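Esholm Tenants' Group Questions Palten's "Quieter Kitchen" Claims

ESHOLM, September. The Esholm Tenants' Group said Friday it is not convinced by Palten's promise that its new Fumetti floor underlay will cut noise between apartments by 60 percent. The landlord plans to fit it in 20 kitchens and bill each household 3,000 dollars over the life of the lease.

"Sixty percent of what, measured where?" said Guilan Tian, who chairs the group. "We asked for the test report and got a brochure. The brochure has a nice cover."

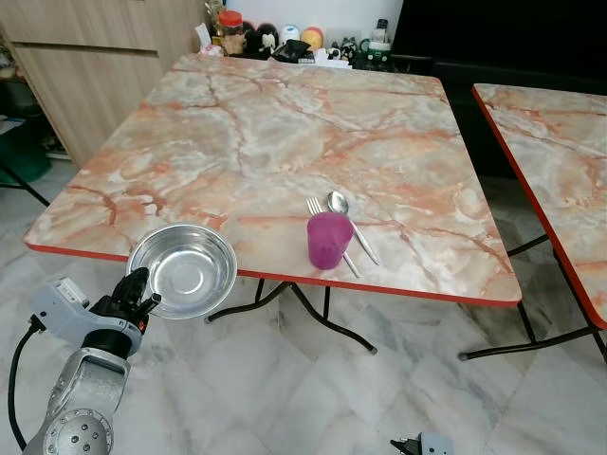

Has Palten shown that the underlay works in older buildings?

Only by its own account. The one trial it cites took place in a new building with concrete floors, and Esholm's are timber.

Zhiqiang Hao, a retired building inspector advising the group, said footsteps and dropped pans travel through joists and walls as well as the floor surface. He wants readings taken before and after in one occupied apartment before any tenant is charged.

The group's letter to Palten carries 1,831 signatures from Esholm and the neighboring Mao blocks. Palten has replied that it "values feedback." It has not set a date for releasing the report.

Press contact: Guilan Tian, Esholm Tenants' Group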